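**Unit 6 notes: the release that never came**

Okay, last time I promised you a failure with no broken hardware in it, and I've got a nice one from the Hollis runs (Hollis is our two-arm kitchen sim, if you skipped the intro). The job was clearing a counter. Pick something up, put it in the basket, let go, back out. The arm did the first two fine. Then it sat with the gripper closed until the run timed out at step 567.

My first guess was physics. Fingers stuck in the basket wall, contact forces going nuts, you've all seen it! So I spent a whole afternoon fiddling with friction and got nowhere. The logs were boring. No contact spikes at all. The open command simply hadn't been sent.

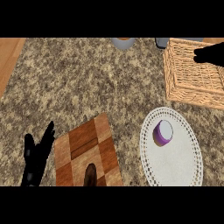
Pestau, reading the draft of these notes, wrote in the margin that I should've checked the command log before touching friction at all, and that a timeout is a symptom and tells you nothing about the cause. Fair. Please do it in that order on the homework.

So what was it? The release check waits for the gripper to be inside a box drawn over the basket. Someone had moved the basket between versions and the box stayed at the old spot. The gripper could be well inside the woven rim and the check would still say "not there yet." Of our failed runs, 23 had exactly this signature. The other 6 were plain dropped grasps, and I'd lumped all 29 together as "basket trouble" (don't do that either).

For next class:

- Pull the Skollville logs and sort the failures by last command sent.
- Find one check that depends on a fixed position, and tell me what happens if the object moves.
- Read the Dosico handout on timeouts, at least the part on hold states.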